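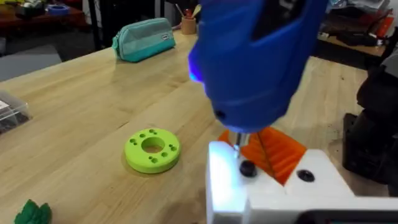 Orange part in the white V fixture, green ring next to it on the bench.

A few of you asked about the fixture after last week's posts, so a thread on that, and on the bench it sits on, which gets more questions than the prints do.

The problem first. The orange part has sloping ribs on its face. Lay it on a flat table and it sits crooked, and when you lean on it with a file or a driver it walks away from you. A vise holds it fine and leaves marks on the ribs.

So the white piece is a block with a V cut in it. The part drops into the notch and wedges between the two shoulders. For light work there's no clamp on it. You push it in, do the work, and pull it out.

I printed the block solid at the shoulders and fairly sparse in the middle. The first one was sparse everywhere and the shoulders flexed. You could see the V open up when you pressed down. It still held, but everything came out a little off.

Print time for the good one was seven hours. It could be faster with thicker layers, but then the V faces get steps in them and the part rocks on the steps. I tried it both ways and went back to thin layers for that one.

The black screw is on the left shoulder. I sink the heads in my fixtures where I can. A head that stands proud will catch a sleeve or scratch whatever you slide past it.

Don't drive screws into printed plastic with a power driver. Do the last turns by hand. I've split two blocks learning that, both on a Monday for some reason.

About the angle of the V. I drew a 90 degree notch, printed it, and the part sat too low. I opened it up a little and it sat too high. What I have now is somewhere between and I got there by filing, then measured the filed one and changed the drawing to match. Not very scientific, but the drawing is right now.

If you're making one for your own part, print only the notch first. A thin slice of it, just enough to test the fit. It takes very little filament and you find out what's wrong before you commit to the whole block.

Colors. White for anything that holds, bright colors for anything that gets held. It started when I had a lot of white left over. It turns out to be handy — I can look at a cluttered bench and know what's tooling and what's a part. Orange on white is easy to see even late in the evening.

The green ring is the other thing people asked about. It's a thick disk with a big center hole and little holes in clusters around it on the top face. It's for the Pisomari project, same as the orange part. I'll do a separate thread on Pisomari when there's something finished to show.

I will say that small holes close to each other are a pain. They come out undersized and you end up cleaning them with a drill bit held in your fingers. Draw them a bit bigger than you need and you save yourself an evening.

Lime green wasn't the plan for it. I like it against the wood though, and it's very hard to lose.

Now the bench. Butcher-block style top, long strips of light wood glued up side by side. I got it secondhand from Pfister over in Drullmont. They sell the tops that come back from kitchen jobs, and mine had a bad edge that I cut off.

Wood type: I don't know. The tag said 532 and nothing else, and the guy at the counter didn't know what the number meant either. It's pale and the grain lines show up nicely. If you can tell the species from a photo, go ahead.

Finish is plain oil. I sanded it to 400 before the first coat, which is finer than it needed to be for a workbench. I'd stop sooner next time. A very smooth top is pleasant to touch and not much help when you want a part to stay where you put it.

Two coats to begin with and one more each August. Put it on, leave it a while, wipe off what's left, keep things off it overnight. Lay your oily rags out flat outside to dry before you throw them away. Don't ball them up in the trash. They can catch fire on their own.

Why not plywood or a steel top? I had plywood before and the surface came up in splinters where I dragged things across it. Steel is cold and loud. Drop a small screw on steel and it bounces off into the next room. On wood it mostly stays close to where it fell.

The downside is that every speck shows on light wood. You can see a few near the fixture. A bench brush deals with most of it. I don't blow it off with air, that only moves it into the gaps between other things.

Glue does stick to it. Let it dry, then lift it with a plastic scraper. A metal one will dig in along the grain and you'll be looking at that line for years. I have one of those lines near the front edge.

Someone asked what all of it cost. I kept receipts for the whole corner, meaning bench, shelves, lights and filament, and it came to $1,531 over two winters. The top was the cheapest large item on the list. Filament was the one that surprised me.

Also asked: will I share the file for the white block? Yes, but the notch is cut for my part and won't fit yours. What's worth copying is the outside shape and the screw positions. I'll post it to the Trullusham makers' board this weekend with the V left as a separate sketch so you can change it.

Things I'd change on the next version: a chamfer on the top edges of the shoulders, which are sharper than I'd like. A strip of thin rubber underneath. A label on the side, as I have several white blocks now and they all look the same in a drawer.

I'm also thinking about one with a deeper V for round stock. If anybody here has made one and has opinions about how deep to go, I'd like to hear them before I print it.

Replies are open. I'll get to the filament brand questions tomorrow, there are a lot of them and the answer is boring — I buy whatever the shop has in the color I want.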